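Search the help pages Enter keywords Go

Recording examples for a learned policy: how much should I vary things?
Posted by bakalis_bench, Monday, 9:40 am

Hi all! I've been teaching two arms to do simple tabletop jobs by driving them myself and recording every run, and I'm completely hooked. The first task is picking up a bowl. I've got 38 good runs saved and trained a first policy over the weekend. It works nicely when the bowl starts where I usually put it, but shift it a hand's width to the left and the gripper closes on thin air, very confidently.

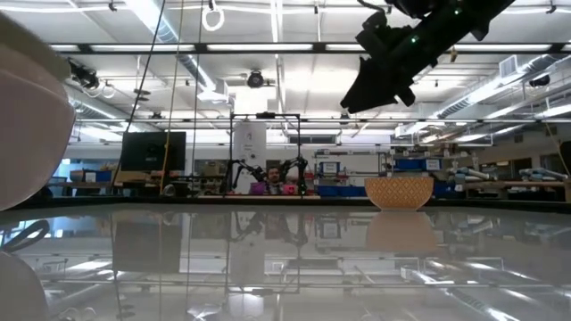
So I'm about to go back and record a lot more, and I'd love to hear how others plan this before I burn another week. Do you move the object every single run, or do ten in one spot and then move on? And do you keep the runs where you fumbled and recovered, or bin them? I've been binning mine. I'm logging joint positions plus all the camera views, if that matters. My notes are in a Zullis spreadsheet that's getting out of hand, so tips on labelling are welcome too.

Reply from vilov_tinkerer
Posted Monday, 11:15 am

Great project! Move it every run. I made exactly your mistake last year and ended up with 263 runs that were really the same run over and over. What fixed it for me was a paper grid. I drew the table on squared paper, numbered the squares, shuffled the numbers and worked down the list. You think you're placing things at random but your hand has favourite spots, mine certainly did. Take the grid away before you record, obviously, or the policy will learn to love grid lines.

Vary the arm's starting pose a bit as well. If it always starts from the same position then the first second of every recording is identical, and the model leans on that far too much.

Then go and look at your wrist views, properly, at normal speed. The last few centimetres before the fingers close are where most of the useful information is, and it's easy to rush them when you're driving.
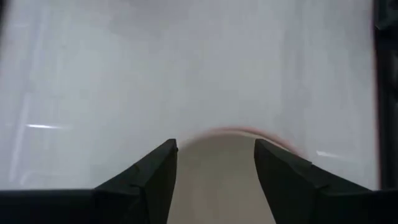

Slow down there and don't pause dead either. Long pauses teach it to pause, and I had a policy that would hover for ages as if it was waiting for permission. A steady, slightly boring approach is what you want. On fumbles, keep the ones where you recovered cleanly! They show the policy how to get back from a bad spot, and your perfect runs can't do that. Bin the ones where you got flustered and knocked things about.

For labels, I use one line per run: task, square, who drove, kept or not. Anything longer and I stop filling it in by Wednesday.

Reply from clesine_fan
Posted Monday, 4:05 pm

more data. seriously just record more, 38 is nothing

Reply from two_arms_better
Posted Monday, 8:30 pm

Agree with vilov on nearly everything, though I wouldn't rush to add hundreds. Record 36 well-spread runs, retrain, test in squares you've never used and see where it misses. Then record in those areas. It's so satisfying watching the weak patches fill in!

One more thing, seeing as you have two arms. Decide early whether the idle arm stays parked or moves, and stick with it within a task. We mixed both in one set and the policy got very muddled over which arm should go first. We also swap in different shapes and colours once the basic pick is solid, so it doesn't fix on one object.
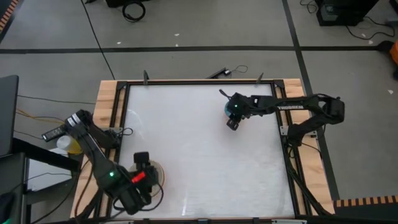
Two arms over our table, the far one at the little blue ball.

Check your camera mounts before each session too. A bumped camera spoiled a whole afternoon's recordings for us, and we only noticed when we played them back.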